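February, Sellcombe bench notes, gripper comparison, second sitting

Started 10:45 with the Deltow fingers on both arms, same pair as last time. Percy changed the controller over to the Prorkix build before I came in, so anything below isn't directly comparable with January.

Task is bottles and bin. Grip force limit set to 110 on both sides, units as the controller gives them (Nelly is still chasing the conversion). At 206 the thin-walled bottles buckle and the fingers end up closing on a crease, so I've stopped going that high.

Closing speed matters more than I expected. At the old setting a bottle lying on its side rolls away from the first finger to touch it. Slowed the last part of the close and it mostly stays put. Approaching across the body is better than going for the neck.
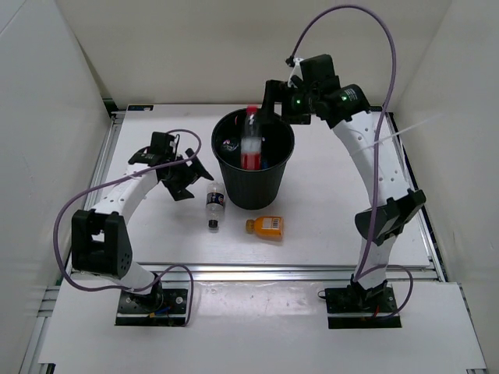
Reaching into the bin is the awkward one. The wrist has to come over the rim from behind and the fingers go in at a slant, so there is little room to open once inside. Pre-opening to half width before going down helps. Full width catches the rim.

Purple cables: the loops need to stay generous or the wrist pulls at the end of its travel. Leave the slack alone, please. Percy, I know it looks untidy.

Log for the session is run 557. The first few entries are me finding the speed setting and should be ignored.

Still to do:
Paucar fingers on the right arm only, Deltow left as they are
repeat with force at 110, no other changes
ask Nelly whether the Prorkix build filters the force reading, the trace looks too smooth
softer pads, if the order has come

Stopped at 16:20. Arms parked, controller left on for Percy.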